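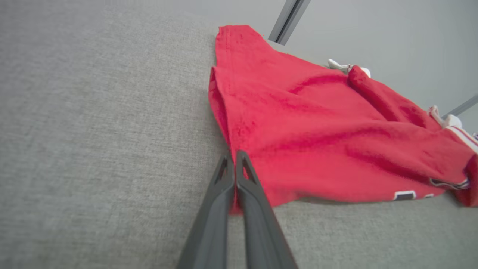
Red fleecy garment on a gray cushion, waiting its turn.

The first thing she does is apologize for the sofa. I'm barely through the door of her apartment in Bastlow, still wrestling with one boot, and she's already telling me that the laundry lives there and has always lived there, and that I should take the chair by the radiator if I want to sit down.

I do take the chair, and it's a very good chair. She stays standing for most of the next two hours, folding, which suits me fine because folding is what I came to talk about.

Regular readers will know that she runs the Saturday mending table at the Coltasach library (bring a thing with a hole in it, go home with a thing without one). She asked me to leave her name out, so I have. "People will only bring me more zippers," she says. What I wanted to hear about was the part before the mending – how clothes get looked after at home, day in and day out, by someone who thinks about it a lot more than I do.

So, the sofa. Why not a table, or the bed?

"I tried the bed for years," she says. "You put everything on the bed, and then it's eleven at night and you want to get in, so it all goes on the floor. The sofa is better. I want to sit down long before I want to go to sleep, so it gets done by dinner."

She likes a plain gray sofa for the job, too. "You can see what you've got. My mother had a sofa with big flowers all over it and we lost socks on that thing for months at a time. They were right there!"

I ask about the red fleece. It's the kind of bright, coral-ish red you could spot from across a parking lot, with a sporty striped trim, and I had been eyeing it since I came in. She laughs and tells me it came from a rummage sale in July, in the middle of a heat wave, when nobody else was looking at anything warm. She paid 2 dollars for it.

"I wear it to death," she says. "I wear it to take the trash out, I wear it to the library, I slept in it when the heat went off. You can't be precious about a thing like that. But you can be nice to it."

Being nice to it, in her house, means turning it inside out before it goes in the machine. It gets washed cool with other soft things and kept well away from towels. "Towels shed," she says darkly. She skips the fabric softener, and she doesn't put fleece in the dryer if she can help it. It goes over the back of a chair overnight and that's usually enough.

And then you fold it?

"And then I leave it in a heap for a while, like everyone else."

This made me so happy I wrote it down twice. I had pictured drawers like a department store, everything standing on its edge in rows. She did try that, it came out, after a neighbor lent her a book on it. She got as far as the T-shirts. "Fleece won't stand up. It's got too much bounce in it, it just sort of sighs and falls over." What she does now is lay it face down, bring the sleeves across the back, fold the sides in a little and roll it from the bottom. The rolls go in a basket in the hall closet, and whoever's cold takes the top one.

She shows me how she checks things over while she folds, and this is the bit I've been copying at home. She runs the seams between her finger and thumb, all the way around, without really looking. The cuffs get a tug. Anything that gives a bit too much goes on the arm of the sofa and doesn't get folded at all. "If I fold it, I'll forget. If it's sitting there bothering me, I'll fix it."

The mending table gets plenty of clothes that were folded and forgotten. She kept a tally last year for the library, in the back of a school notebook, and reads it out to me: 225 pieces came in, and 172 of them went home fixed. Of the ones that came in, 82 were seams and nothing else. "A seam is ten minutes," she says. "Less, if you catch it when it's small. People bring me a coat that's been open under the arm for three winters and they're so embarrassed. I tell them I've got one just like it at home, and I do."

I ask what she can't fix, and she thinks about that through a whole pillowcase. Felted wool, she says finally. Elastic that has gone crunchy. Printed letters that have started to peel, though she'll have a go at those with an iron and a sheet of baking paper if the owner signs up to the risk.

By now it's getting dark and there's soup on. She hands me a pair of pajama pants to fold, and I do it, and she very kindly waits until I've gone to get my coat before she does it again.

The mending table is next open on Sat 9 January, upstairs at the library, past the large-print shelves. Bring your own buttons if you're fussy about buttons.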